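Unit 6: Storage of Bulk Solids - Wall Friction and Discharge

Required reading: course reader, sections 5 and 6. The Jurkier tables are in the appendix.

A hopper empties by mass flow when all of the material moves at once, including the layer touching the walls. In funnel flow, only a channel above the outlet moves, and the rest stays in place until the level drops. Which one occurs depends on the wall angle, the wall friction angle and the internal friction of the solid.

Wall friction is measured in a shear cell. A sample is pressed against a coupon of the wall material and pulled sideways at constant speed. The slope of shear stress against normal stress gives the friction angle. Use a coupon with the same finish as the vessel in service - new sheet and worn sheet can differ by several degrees.

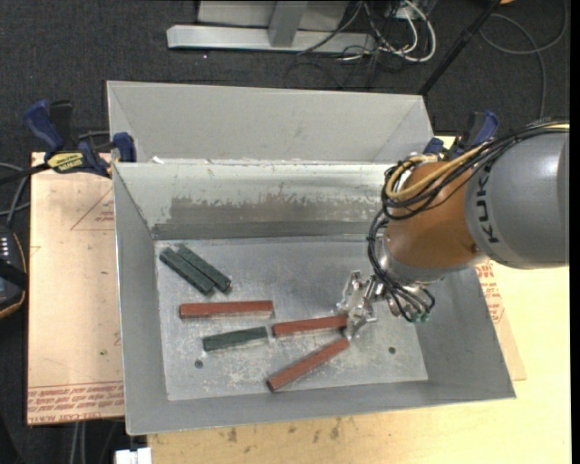
Why is a steeper wall needed for mass flow when wall friction is high?

The component of weight acting along the wall must overcome the friction there. As the friction angle rises, that component has to rise with it, so the wall must be closer to vertical.

Worked case. The Pyo silo stores 3298 kg of dry granules. The measured wall friction angle is 13 degrees at the design stress. Read the limiting hopper angle from the Jurkier chart for conical outlets, then subtract a margin of roughly 3 degrees. Repeat for a wedge-shaped outlet and note that the permitted angle is larger.

Arching is treated separately. An outlet can be steep enough for mass flow and still block if it is too narrow for a cohesive solid. See Unit 7 for the flow function.

Problem set: 6.1 to 6.5, due before the November lab.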